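# Kolton Home Repair Log – data card

Version 2 of the log. Last change: July 20, 2025

The Kolton log is a table of small repairs that people did by themselves at home, on cars, on bicycles and in the house. It has 1569 entries. Every entry is one repair, also when the same person repaired the same thing again later. I started it as a text file for my own car and it grew when other people from the Borbély forum sent me their notes.

## What is in an entry

Each row has these columns:

- `id` – a number, never used twice
- `object` – what was repaired, in free words ("rear wiper", "kitchen faucet")
- `group` – car, bicycle, house or other
- `fault` – what the person noticed first
- `cause` – what it was in the end, if it was found
- `part` – name of the new part, empty if no part was bought
- `part_cost` – in dollars, without shipping
- `minutes` – working time, as the person remembers it
- `tries` – how many times the thing was opened
- `result` – fixed, partly fixed, not fixed, unknown
- `note` – anything else

The column `tries` was added in January. For older entries I asked the people again, and where I got no answer the field is empty. Please don't read an empty field as 1.

## How the entries were collected

Most entries come from a form on the forum. The form has only two required fields, `object` and `result`. A smaller part, 277 entries, was typed by me from paper notebooks which members had kept in the garage. Handwriting is sometimes difficult, and I put a question mark in `note` where I was not sure about a word.

Prices were left as people wrote them. I did not correct them for the year of the purchase, so an old fuel pump can look very cheap next to a new one.

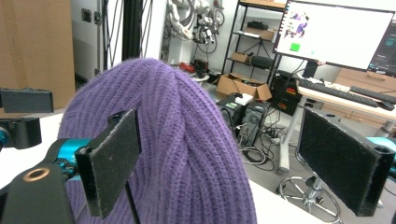 Working time is the weakest column. Many people write 60 or 120, and I think this means "one hour, more or less" and "a long time". Some count the drive to the parts store and some do not. If you want to compare repairs, `tries` is a better measure than `minutes`, at least for the group car.

## Cleaning

I joined different spellings of the same object only when it was very clear. "Window motor" and "window regulator" are kept separate, although people mix them up, and I can't know from a short note which one they really changed. Rows with no text in `object` were deleted.

Names, addresses and license plates were removed from `note` by hand. If you find one which I missed, write to me and I will take it out in the next version.

## Files

- `log.csv` – the full table, UTF-8, comma as separator
- `log_small.csv` – 200 rows for trying out your script
- `groups.txt` – which objects belong to which group
- `changes.txt` – list of changes from version to version

The rows in `log_small.csv` were picked at random, but only from entries where `cause` is filled. For this reason it looks more successful than the full table.

Notes contain commas and line breaks inside quotes. A simple split on commas will damage the rows, so please use a real CSV reader. The Estomura spreadsheet program opens the file correctly if you choose UTF-8 in the import window.

## Known problems

- People like to report repairs that went well. The share of "fixed" is surely too high.
- Old cars are very common in the log, and electric cars almost do not appear.
- Some entries in the group house are about rented apartments, where the landlord paid for the part. Then `part_cost` is often 0.
- The log is not a repair guide. Nothing in `cause` was checked by a mechanic.

## Use

You can use and share the table for free, also in paid work, if you mention the Kolton log and the version number. The Grorer script for making charts is not included and has its own license.

Contact: through the message form on the Borbély forum
12 comments · 5 shares
© 2025 Kolton Home Repair Log
Back to top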